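Leire Marín y las normas que se escriben antes de encender nada

21 de marzo de 2021

Quedé con Leire Marín por videollamada a la hora de la merienda, y lo primero que me enseñó fue una carpeta de anillas. Dentro hay 88 páginas impresas por las dos caras, con pestañas de colores y manchas de café, que son la guía de buenas prácticas de Evura para robots que trabajan en casas. Leire lleva tres años con ella. «Mi madre cree que programo robots», me dijo riéndose, «y yo lo que hago es discutir con gente sobre la palabra "cerca"».

Yo venía con mis preguntas muy ordenadas y no me sirvieron de nada, porque Leire habla a toda velocidad y salta de un capítulo a otro como quien cuenta cotilleos de su pueblo. Lo de «cerca», por ejemplo, dio para veinte minutos. En una fábrica todo el mundo sabe dónde está el vallado y hasta dónde se puede acercar una persona. En una casa el pasillo es el pasillo, y si el robot está en medio hay que pasar por donde está el robot. La primera versión de la guía decía que el brazo debía frenar cuando alguien estuviera cerca — así, tal cual, sin más — y cada fabricante lo leyó como le convenía.

«Kurniawati me mandó aquella versión llena de rojo», cuenta. Kurniawati Sopacua revisa los textos desde la oficina de Pravmont y tiene fama de no dejar pasar un adverbio. «Me había tachado "cerca", "despacio", "normalmente" y "si es posible". De una página me dejó vivos el título y el pie.»

Le pregunté si aquello no la desanimó y puso cara de que sí, bastante. Estuvieron dos semanas escribiéndose correos larguísimos. Al final decidieron que ninguna frase entraba en la guía si no se podía comprobar con una prueba, y que la prueba tenía que ir escrita justo debajo de la frase. Si no sabes cómo comprobarlo, me explicó, lo apartas en un anexo que llaman la nevera y lo vuelves a sacar cuando lo sepas. En la nevera hay ahora mismo 14 reglas, entre ellas una sobre mascotas que a Leire le encanta y que no consigue redactar. «El gato no se comporta. ¿Qué prueba hago yo con un gato?»

(Aquí se nos cortó la llamada. Cuando volvió, seguía hablando del gato.)

Quise saber quién usa todo esto, porque una guía voluntaria puede quedarse muy bien en un cajón. Me dio dos nombres, Ruchti y Baken, que la han adoptado entera, y otros más que cogen capítulos sueltos. Ruchti incluso la usa para formar a la gente que entra nueva. Con Baken tuvieron más lío. Demetrio Esteban, que lleva allí los ensayos, se plantó en la primera reunión diciendo que la regla de la parada era imposible de cumplir, y se pasó una tarde entera demostrándolo. «Y tenía razón, el hombre», dice Leire. «Nosotros pedíamos que el brazo se quedara quieto al instante, en la postura que fuera, pasara lo que pasara. Demetrio nos preguntó qué hacía la pinza mientras tanto. Si se abre, se te cae lo que lleve. Si aprieta, igual lo rompes, o te pilla un dedo.»

De esa discusión salió el capítulo que ella considera suyo, el de los objetos en la mano. A mí me pareció el más interesante de todos, y eso que el título es soporífero (Condiciones de sujeción durante una interrupción, ahí lo dejo). Dice que parar el movimiento y soltar el objeto son dos órdenes distintas y que nunca pueden ir en el mismo botón. También dice que cualquier persona de la casa tiene que poder retirar lo que el robot sujeta sin saber nada de robots, y debajo viene la prueba: se hace con seis personas que no hayan visto antes el aparato y sin darles instrucciones.

—¿Y lo consiguen? —le pregunté.

—A la primera, casi nunca. Tiran. Todo el mundo tira. Así que ahora la regla cuenta con que van a tirar.

Me gustó mucho esa respuesta. También me gustó que admitiera que hay capítulos flojos. El de limpieza lo escribieron deprisa y se nota, y el de la iluminación lo va a rehacer en abril junto con Dong-hyun Yoon, que trabaja en simulación y que, según ella, es la persona más paciente del proyecto. Dong-hyun monta las habitaciones virtuales en las que se ensayan las reglas antes de llevarlas a un piso con muebles de verdad. Yo daba por hecho que la simulación era la parte barata y rápida. Leire me corrigió enseguida: barata, puede; rápida, según quién te pida los cambios. Y la que los pide suele ser ella.
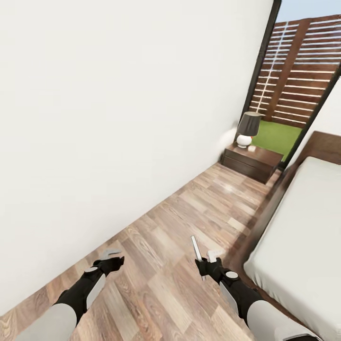
El capítulo de espacios estrechos es el que más veces ha pasado por simulación, y Leire se lo sabe de memoria. La regla básica obliga a valorar el hueco por lo que queda libre con los brazos extendidos, y a hacerlo otra vez si el robot coge algo. A mí me costaba verlo hasta que pensé en un dormitorio simulado como este, con la cama a un lado, la pared blanca al otro y los dos brazos metidos en la tira de suelo que queda entre medias. Una de las pinzas sujeta una varilla fina que apunta hacia arriba, y con eso ya cambia la cuenta: la varilla también ocupa sitio, aunque no sea parte del robot. Y al fondo, una mesilla con una lámpara encima, que es justo el tipo de cosa que Leire quiere que se tenga en cuenta antes de mover un codo. «La gente mide el robot», dice. «Mide el robot y lo que lleva, por favor.»

Le dije que eso me parecía de sentido común y se rió otra vez. Por lo visto se lo dicen mucho. Araceli Llorente, que coordina la guía y es su jefa, tiene una teoría sobre el asunto: si al leer una regla alguien protesta porque es una obviedad, se queda; si nadie protesta, hay que volver a leerla, que seguro que no se entiende. Leire no está del todo de acuerdo, pero reconoce que como método para acortar reuniones funciona de maravilla.

Antes de colgar le pedí una sola recomendación para quien esté empezando a escribir normas internas en su empresa, con poco tiempo y menos presupuesto. Se lo pensó bastante, cosa rara en ella. «Que la lea alguien que no haya estado en las reuniones», contestó por fin. «Alguien de administración, tu cuñada, quien sea. Y que te la cuente luego con sus palabras, sin que tú abras la boca.» Ella lo hizo con el capítulo de sujeción y tuvo que reescribir más de la mitad.

La próxima revisión de la guía incluirá, si todo va bien, el capítulo de iluminación rehecho. La regla del gato sigue en la nevera.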